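Practice pad stitching - spacing, tails and other vanities
Skills and Hobbies > Suturing

runberg_knots
Third pad of June and I can finally look at a row of stitches without wincing. Black thread, incision straight across the middle, a tail or two left long because I like to see what I'm judging.

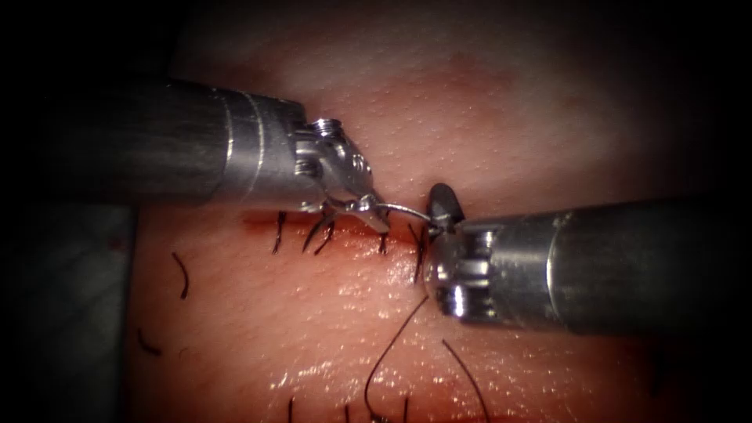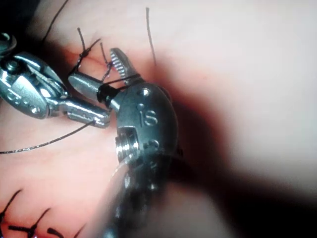

My question is spacing. I go by eye, and Aurora Barros, who taught me, went by ruler and sighing. Who's right?

patham5
Ruler. Your eye is lying to you and charging for it.

Guerreiro
Disagree. Skin doesn't come with graph paper. Watch your bite depth and the spacing sorts itself out.

patham5
It has never once sorted itself out for me, and I've done 232 of the things.

zesex
Trim your tails, though. Long ones get caught in the next throw and then you're knitting.

runberg_knots
I've knitted. It was warmer and people thanked me for it.

Guerreiro
Leave them long until the row is done, then trim the lot. And keep the pad damp - mine went like old cheese.

patham5
Still ruler.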